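Boletín interno de Stougaard · Talleres y montaje

Los brazos ya trabajan con nosotros (y la mesa de maquetas no se vacía)

Quienes pasáis por la segunda planta ya habréis oído el zumbido. Desde mayo, la sección de maquetas de Stougaard reparte su trabajo con brazos robóticos, y en este número por fin nos hemos animado a contarlo con calma, que ganas no nos faltaban. Lo hemos llamado Bultent, nombre que salió de una votación a mano alzada un poco caótica y que ya no hay quien cambie.

Para los que estáis en Tirkbridge y no conocéis la sección: montamos muestrarios y maquetas de piezas encajables para salas de exposición, escaparates y aulas. Cada pedido lleva una placa base y un patrón de ladrillos que tiene que salir idéntico en todas las copias. El último encargo grande fue de 146 placas iguales. Iguales de verdad, con cada pieza en su tetón y sin girar. Quien haya colocado el mismo ladrillo pequeño una y otra vez hasta las seis de la tarde sabe lo que pasa con los dedos, con la vista y con el humor de toda la mesa.

El reparto nuevo es sencillo de explicar. El brazo toma la pieza, la lleva sobre la placa y la coloca; la persona prepara el patrón, deja el material a mano, revisa el resultado y decide qué se hace cuando algo no encaja. Para que el sistema sepa dónde está la placa se usan unos marcadores impresos en papel, en blanco y negro, colocados junto a las esquinas. Son baratísimos, se imprimen en la máquina del pasillo y han resuelto más discusiones que cualquier reunión.
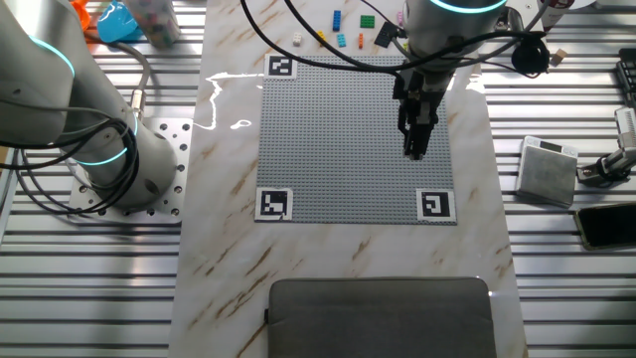 ¿Se va a reducir la plantilla de la sección con la entrada de los brazos?

La plantilla se mantiene como está. Los turnos también, salvo el del sábado, que desaparece en cuanto se cierre el pedido en curso y que casi todo el mundo tenía ganas de perder de vista. Las horas que antes se iban en colocar piezas repetidas pasan a diseño de patrones, control de calidad y preparación de puestos, y esas tareas cuentan igual en la valoración anual.

Eso último lo pedimos nosotros, la gente de la mesa, y nos hace mucha ilusión que haya quedado por escrito. Antes, diseñar un patrón era algo que se hacía a ratos, entre placa y placa, con la libreta en las rodillas. Ahora hay una mañana entera a la semana para ello, con la puerta cerrada y sin que entre nadie a preguntar por un albarán. De ahí han salido ya 40 patrones nuevos, algunos preciosos (el de la espiral en dos tonos lo ha pedido todo el mundo para su casa, y la respuesta sigue siendo que hay lista de espera).

También hay cosas que cuestan. Las primeras semanas fueron lentas, más lentas que a mano, y hubo quien volvió a la mesa de siempre con cara de «ya lo decía yo». Había que aprender a dejar las piezas separadas, a no apoyar el codo en la zona de trabajo, a esperar. Esperar es lo que peor llevamos. El movimiento del brazo es tranquilo y la mano se te va sola a corregir un ladrillo que está un poco torcido; por eso la regla es que nadie mete la mano mientras haya un movimiento en marcha. Se pausa, se corrige y se sigue. Al principio parecía una pérdida de tiempo enorme y ahora lo hacemos sin pensar, como quien mira antes de cruzar.

La formación la ha dado Drerier, en grupos pequeños y dentro del horario. Nada de vídeos eternos: una mañana para pausar y reanudar, otra para preparar la placa, otra para leer los avisos del programa y saber cuáles se resuelven desde el puesto y cuáles hay que pasar a mantenimiento. Quedan plazas en el grupo de tarde, y animamos muchísimo a apuntarse a la gente de almacén y de embalaje, que conoce las piezas mejor que nadie y ve enseguida cuándo viene un lote raro.
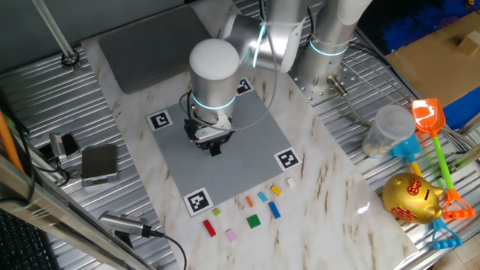

Lo que más ha cambiado en el día a día es cómo preparamos el material. Antes cada cual tenía su sistema: el que vaciaba la caja entera, la que ordenaba por tamaños, la que guardaba las amarillas en el bolsillo de la bata y luego las encontraba en la lavadora. Ahora hemos tenido que ponernos de acuerdo, y ha sido de lo más divertido del proyecto. Probamos con bandejas, con cuencos y con una cuadrícula pintada en un cartón, y al final ganó lo más simple, los ladrillos sueltos sobre el mármol, delante de la placa, con el rojo por un lado, el azul más largo por otro y aire suficiente entre ellos para que la pinza baje recta. Quien llega al puesto ve de un vistazo qué colores tiene disponibles. De paso han desaparecido aquellas conversaciones a gritos de mesa a mesa preguntando por una pieza verde, aunque alguno las echa de menos.

En números, para quien los pida: en el último recuento se habían colocado 1460 piezas con la ayuda de los brazos, y 991 de ellas quedaron bien a la primera. El resto necesitó una corrección a mano. Nos parece un comienzo estupendo y también nos deja claro dónde hay que trabajar. Las piezas más pequeñas son las que más guerra dan, y los colores claros piden más cuidado cuando entra el sol por los ventanales. Mantenimiento ya ha tomado medidas para unos estores, y de momento bajamos las persianas después de comer.

Otra novedad que se nota: el cuaderno de incidencias. Está colgado junto a la puerta y sirve para apuntar cualquier cosa, desde una pieza que resbala hasta un cable que estorba al pasar. Se lee los lunes en voz alta, con café, y lo que se puede arreglar esa semana se arregla. La altura de los taburetes salió de ahí. El cambio de sitio de la papelera, también, y mira que llevábamos tiempo tropezando con ella.

Para el próximo pedido queremos probar patrones de dos alturas, con piezas encima de piezas, que a mano son lentísimos y bastante traicioneros. Si alguien tiene ideas de diseño, que las deje dibujadas en el buzón de la sección, a lápiz vale, y con los colores apuntados al margen. Las visitas al taller siguen abiertas por las tardes, avisando antes en la extensión de maquetas para que haya alguien libre que os lo enseñe todo.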